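Can a robot do ANY of my chores yet?

hultley_dad
July 30, 2023
So my sister-in-law swears we'll all have a robot folding laundry in 3 years. I've got a dishwasher and a vacuum that eats socks, and that's as far as the future has gotten at my house. Anybody here work with these things? What can they do?

stustetti71
Nothing you'd pay for. I work nights at a shop that makes cabinet hinges and we have one big arm loading a press. It's great at it. Move the parts tray over by an inch and it grabs air until somebody hits stop. Now picture that thing in a kid's bedroom.

Leire Quintana
That's a pretty old-school setup though! The newer two-armed ones learn from a person doing the job over and over, so they don't need the tray in one exact spot. I've seen one put a cap on a marker and I just about clapped.

stustetti71
A marker cap. My four-year-old does that and she works for crackers.

kalinowski_k
Have to side with stustetti on this one. Show me the other 200 tries, the ones where the cap ended up on the floor. Videos are always the good take.

Igor Krawczyk
I spend a lot of my week at a two-arm bench, so here's my take, for what it's worth. Picking up one thing and setting it down someplace else is pretty decent now. Soft stuff is harder, a plush toy squishes and flops and you never get the same grab twice. Flat stuff is worse! Try getting a coaster off a tabletop with two stiff fingers and no fingernails.

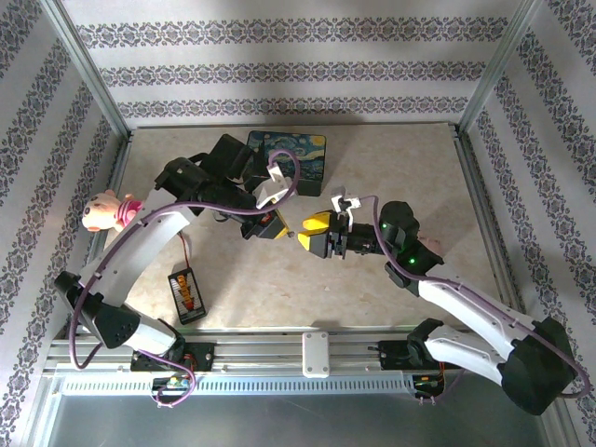
The part I'd push back on is the hinge shop comparison. Your press arm was never meant to deal with a mess, and tidying is all mess. I'd trust ours to clear a few things off a table if I was standing there. Cook dinner, no way. Not this year.

hultley_dad
OK but "if I was standing there" kind of kills it for me? If I have to stand there I'll just pick up the toys.

Igor Krawczyk
Ha, fair. Ask me again in February.

Leire Quintana
I'd still take one. Even a slow one, I've got 11 loads of laundry and bad knees.

kalinowski_k
Buy a bigger hamper.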